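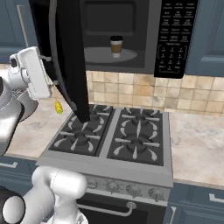
Ghazala Marwat objected at the first feedback session that reheating had never been the job, and that the job was knowing which resident a cup belonged to and how long it had been standing there. Her objection was recorded under "task boundary" in the coding scheme and came up again, in different words, in most of the later interviews. We take it as the starting point for this section, which reports how pantry work at the Ospina residence was divided after the Tallitz arm was introduced.

### 4.2 Division of work around the microwave

The pantry tasks assigned to the arm were rehearsed in Sturix before each software release, and the staff saw the same rendered scenes during training. Figure 4 shows the state used for the reheating task: the microwave door is open, a lidded cup with a cardboard sleeve stands on the turntable, and the gripper is to the left of the door. A corn cob lies on the left countertop as an item unrelated to the task. The countertop to the right of the range is clear.

Two features of this arrangement mattered in the interviews. The first is the door. In the simulated kitchen, as in the pantry, the microwave is mounted over the range, and the open door occupies part of the space above the cooktop. Attendants were used to opening it with one hand and stepping in under it. With the arm active they were instructed to remain behind a floor line until the motion light went out. Brayan Puma estimated that he waited at the line several times per shift, usually for a short period, and described the waiting as the part of the day he had least control over. The control software treats this interval as idle time for the human and does not log it. We reconstructed it from shift notes, and the resulting values should be read as lower bounds.

The second feature is the cup. Sturix represents it as an object with a pose, a mass and a grasp region. Attendants treat it as carrying further information: a name on the lid, a diet code, a thickened or ordinary drink. None of this is modeled. Before the rollout, the attendant who fetched a cup also checked it, and the check was not written down as a separate step in the work instructions. Once the fetching moved to the arm, the check had no place in the sequence. It was restored in the second release as a confirmation on the pantry tablet, to be completed before the door was closed.

The log for the observation period contains 619 reheating episodes. In 49 of these an attendant stopped the arm or took over by hand. The reasons entered on the tablet were, in descending order of frequency, a wrong or unconfirmed cup, an item left in the reach area, and a door that had not opened fully. Stops made by pressing the wall switch were not given a reason code and were classified afterward by two of the authors from the notes. Disagreements were settled by discussion with Abelardo Cuervo, whose shift notes were the most complete.

Takeovers were unevenly distributed. They were concentrated in the breakfast period, when staff used the countertop beside the range to set down trays and food. The simulated scenes contained few such items. The corn cob in Figure 4 is small and lies toward the back of the counter, and the planner could route around objects of this kind. A row of trays at the front edge presented a different problem, and the attendants solved it by keeping the area clear themselves. Clearing took place ahead of the arm's cycle and was performed by whoever was nearest. It appears in no task list. Aníbal Tello called it "tidying for the machine" and asked whether it counted toward the workload figures. At the time it did not.

The Flekent integration team measured the benefit of the system as attendant time released per shift. This measure credits the arm with the full former duration of a reheating task, including the walk to the pantry. It does not subtract confirmation, clearing or waiting. When these were included, the net release was still positive on evening shifts and close to zero at breakfast. We do not report a pooled value, as the two periods differ in staffing and in the number of drinks served.

Changes in skill were harder to document. Over 265 hours of observation, we saw a gradual shift in who dealt with the arm. In the first weeks any attendant might respond to a stop. By the end of May most stops were handled by the same few people, who had learned to judge from the gripper position whether the arm would resume without help. Seraina Fankhauser regarded this as a gain, in that she was consulted more often and had asked for the role to be included in her job description. Puma saw the same development as a dependency: on shifts without an experienced colleague, he switched the arm off at the start and reheated the drinks by hand. Both practices were permitted under the local rules. Only the first was visible in the uptime statistics supplied to management.

Staff comments on the simulated scenes themselves were mostly practical. Several attendants asked that trays be placed on the counters in the training material. Others asked for scenes in which the cup was the wrong one. The first request was adopted in the next set of scenes. The second was deferred, as Sturix had no means of marking a cup as belonging to a particular person, and remained open when the data were frozen on 2/4/26. Section 4.3 takes up the tablet confirmation and the cases in which it was completed without the lid having been read.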